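### 3. The score as alibi: Mamani's floor pieces

Mamani's early work is usually filed under dance, mostly by people who did not have to sit through it. The pieces have dancers in them, and the dancers move, but they move so little and so late that the first reviewers seem to have written most of their notices in the foyer. Janeck, the kindest of them, called *Dralinero* "a rehearsal for lying down." Mamani liked this enough to print it on the next program.

What interests me is the written score. *Dralinero* survives as 38 index cards, each carrying a single instruction in pencil. Three of them say "wait." Another says "wait, but mean it." Dancers who worked from the cards describe them as strict, and yet no two accounts agree on how long the piece runs or which way the performers face at the end. A score that leaves this much open is doing a different job from the one we expect of notation. It gives the performer something to point to when asked who decided.

Dae-han Song has argued that the cards should be read as drawings first and instructions second. He has a case. The handwriting slants toward whichever edge the dancer is meant to travel to, and on card 4 the sentence runs downhill and stops short of its verb. Song takes the missing verb to be the movement itself. I take it to be a missing verb, but his reading has been better received than mine, and it did get the cards out of a shoebox and into a museum.

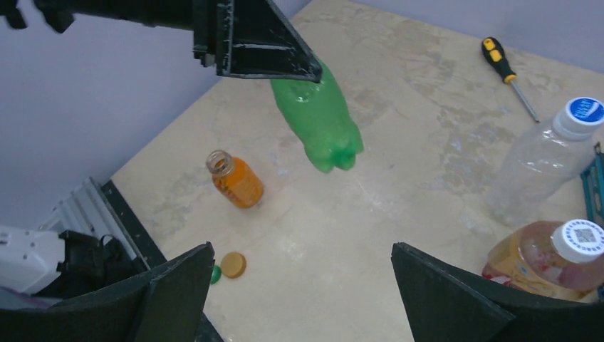
**Figure 3.**

The second piece, *Drindolero*, makes the problem worse. It was written for two performers and a floor, with the floor listed first in the cast. Mamani asked that it be left unswept for the length of the run, so that each night's marks would serve as a partial score for the next. By the last performance the dancers were supposed to be following the scuffs alone. One of them later admitted in a letter that she had gone on following the cards, which she kept in her sleeve. The other had been following her.

It would be easy to treat this as a failure, and Janeck did, at length. I would put it differently. The marks on the floor were made by dancers obeying the cards, so a dancer with the cards in her sleeve and a dancer with her eyes on the floor were reading the same text at different removes. The second was reading a worse copy. Any student of medieval manuscripts would recognize the arrangement and ask for better lighting.

Song objects that this flattens the body into a kind of clerk (personal correspondence, 5/28/18). He is right that the comparison leaves out weight, breath and the sore knees both dancers mention. But clerks have knees too, and Mamani, who had worked in a records office before the first performances, seems never to have found the comparison insulting. The notebooks go back and forth between floor plans and filing systems, sometimes on the same page, and in two places I cannot tell which is which.

Section 4 takes up the revival, in which the floor was replaced, the cards were laminated, and the piece ran to time.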